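Handout 6: Skill segmentation and handover conditions
Module lead: Maite Figueroa. Lab notes by Isla Gunn.

Read this before the December practical. It assumes you have the Clalik planner building on your own machine and have finished the exercises on frame transforms.

## 1. What a skill is in Clalik

A skill is a short policy or motion script with an entry condition, an exit condition and a timeout. The planner sees only these three. It does not see the joint trajectory. A drink task in our library is a chain of skills such as `transfer_ice`, `place_fruit` and `move_cup`, and the order is fixed by matching each exit condition against the entry condition of the next skill.

Entry conditions are written over the object table, which the perception node (Endov) publishes after each update. A row in the table holds a class label, a pose, a confidence and a container field. The container field is where most errors come from. Ice in the pink bowl and ice in the blue cup share a class label and differ only in that field.
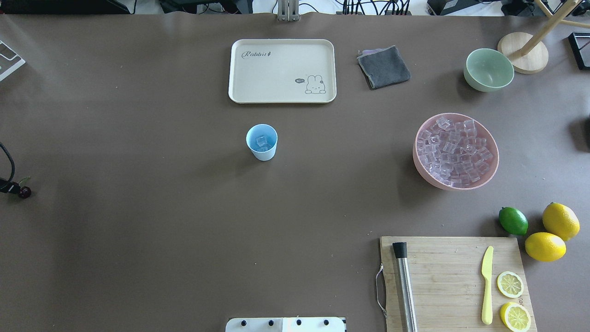

Fiorella Rinaldi objected to the container field when the format was reviewed. Her position was that containment should be computed by the planner from poses and bowl geometry, so that a perception update could never flip a precondition without a matching change in pose. The cost is that the planner must then carry a mesh for every vessel. We kept the field and added a consistency check, described in Section 2.

## 2. The consistency check

For each row with a non-empty container field, the check projects the object pose into the container frame and tests it against an upright cylinder fitted to the container. A row that fails is marked `stale` and cannot satisfy an entry condition.

Known limits:

- Heaped contents. Pieces above the rim fall outside the cylinder. Set `rim_margin` per vessel.
- Piles are tracked as one object. Do not write conditions that depend on individual pieces.
- Transparent objects have poor depth. Endov lowers their confidence, and the default threshold may reject them.

Default parameters:

| Parameter | Value |
|---|---|
| `table_timeout_ms` | 700 |
| `min_consistent_updates` | 3 |
| `max_retries` | 6 |

`max_retries` is counted per skill and resets when the skill exits normally.

## 3. Occlusion during execution
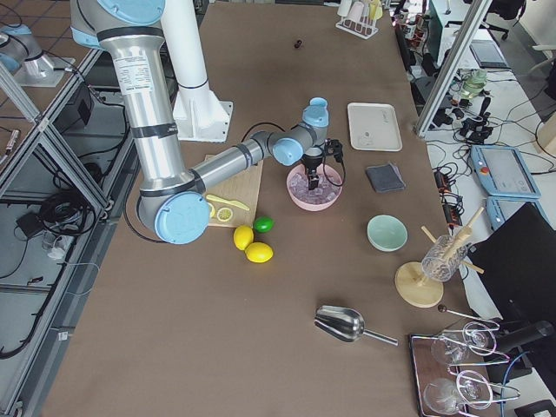 Entry conditions are evaluated before motion starts, so they can assume a mostly clear view. Exit conditions cannot. They are evaluated while the arm is still near the object, and the arm often hides the rows the condition needs. With the gripper down in the ice, the elbow and forearm sit close over the cutting board, and part of the board is hidden from the side camera. A condition that reads the board pose at this point will get an old value. Use `last_seen` with an explicit age limit, or move the test to the retreat waypoint.

Clalik does not merge views. If a condition names a camera, only that camera's rows are used. If it names none, the newest row wins, even when its confidence is lower. Impi Heiskanen's patch for weighted selection is on the `skonddale` branch and is not part of this module.

## 4. Segment labels

Recorded runs are cut into segments offline with the Valentini labeler. Place the boundary at the first time step where the exit condition holds. Do not place it where the motion looks finished. The two can differ by many steps, and a late boundary teaches the policy to wait.

The practice log has 1072 time steps. Load it with:

```
valentini open practice.log --conditions drink.yaml
```

## 5. Before the practical

1. Write entry and exit conditions for `transfer_ice`.
2. State which camera each condition reads, and the age limit if you use `last_seen`.
3. Label the practice log and export the segment file.
4. Run the checker. Warnings are acceptable if you explain them in a comment; errors are not.

Send files to Phyllis Cropper. Put your group number in the file name.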